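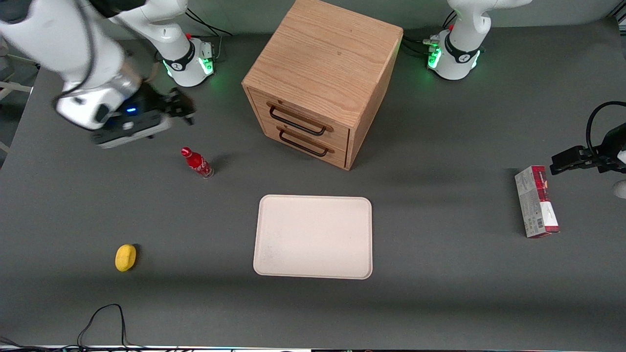

Search the magazine Search Go

The day the drawer won

Two arms, one stubborn drawer, and an afternoon I'd quite like back

2019-02-19

The noise is what I remember. It was a sort of creak, like somebody leaning too hard on a garden gate, and then a click, and then nothing at all. Both arms had stopped. Gisela Navarrete looked at me, I looked at the big red button under my own hand, and neither of us was completely sure which of us had stopped the thing, me or the machine. (It was the machine. I was about a second behind it, and I'd been told I had one job.)

I'd gone to Vanus, the small robotics outfit on the Skustivville road, to write something cheerful about robots laying the table. They have a two-armed set-up there that they use for fetching and putting away: open the drawer, take a thing out, set it on the tray, shut the drawer, carry on. The props are whatever's in the kitchen, more or less. There was a bottle of Coke, a lemon-shaped thing, a tall carton and a cream tray in the middle, with a little oak cabinet behind it. I could have done the whole job in the time it took to say good morning. But I'm not the one being taught, am I?

The plan was 60 goes at the same task, one after another. It went beautifully for a good long while! You get fond of them, watching. The arm comes down slowly, hooks its fingers round the handle, thinks about it, pulls. I'd drunk two coffees and written down a lot of nice adjectives. Then came the creak.

What happened, as far as Gisela could piece it together from the logs, was this. The drawer had been shut a touch crooked on the go before. On the next try it jammed after a couple of centimetres, and the arm, which had been told the drawer would come out, kept believing it. It pulled harder. The cabinet is meant to stay put, but one corner of the sticky pad underneath had lifted, so the whole box swung round on the spot and started heading for the other arm, which was busy reaching for the carton and had no idea at all that there was furniture on the way.

The force limit is supposed to catch that sort of thing early. It's a number, and you set it, and if the arm feels more push or pull than the number allows, it gives up and locks. Somebody had raised it. The old drawers (a cheap set, since binned) were stiff, and the arm kept giving up on perfectly good pulls, so back in October the limit had gone up to 60 newtons to get a week's work done. It was never put back. The oak cabinet is much easier to open and doesn't need anything like that much.

"So it was safe for the wrong drawer," said Gisela, and went off to find a screwdriver.

The damage, if you're wondering, came to one bent handle screw, a scuff on the gripper and a carton with a dent in its side. I've done worse parking. But I kept thinking about my own arm, which had been on that same table ten minutes earlier, moving the tray back to where it ought to be while Gisela paused the run. Paused is a funny word. It means the arms are still powered and waiting, and they do look extremely calm, with the green light glowing round their feet. I'd taken that green as a sort of all-clear, the way you would with a traffic light. On this set-up it means the arm is switched on and ready to move. I'd had it exactly backwards all morning and nothing had happened to put me right.

I rang Styliani Tsolakis about it that evening. She does safety checks for workshops and labs, and she has the patience of someone who's had this conversation before. She wasn't very interested in the drawer. She wanted to know who had changed the number, whether it was written down anywhere, and how a visitor with a notebook had ended up with her sleeve between two live arms.

"People always send me the video of the crash," she said. "I'd much sooner have the settings file from the month before."

She asked them for it, too. There were 153 lines in it, and when she and Gisela went through the lot, nine were different from what everyone thought they were. Most were dull things, like how fast the wrist turns. One was the distance the two arms are meant to keep from each other, which had been made smaller so they could both get at the tray at once. Nothing had gone wrong there yet. Gisela told me she'd gone a bit cold reading it, all the same.

I went back a fortnight later, partly out of guilt. The cabinet is now bolted down from underneath, and the limit is back to where it was. There's a new check as well, which I rather like: if the handle moves but the drawer doesn't come with it, the arm lets go and backs off before trying again. They borrowed the idea from Travari, a bigger place up the coast that had the same bother with cupboard doors. Anyone who changes a number has to put their initials and a date beside it, on paper, on a clipboard hung by the door. The software does it as well, but Gisela trusts the clipboard.

And you don't put your hands on the table unless the arms are fully off. I'm told this was always the rule. It was in the sheet I signed at reception, on the second page, which I hadn't turned over.

They let me have the button again. We'd got well into the run when the drawer stuck, a proper jam this time, done on purpose with a bit of folded card. The arm tugged once, let go and drew back, and the cabinet stayed exactly where it was. I'd pressed the button anyway. It took Gisela a few minutes to start everything up again, and she was very nice about it.

Next month I'm off to Vītola to see a machine that picks plums, and I've already asked them to send me the safety sheet. Both sides.

Contact us | Copyright 2019, all rights reserved | Back to top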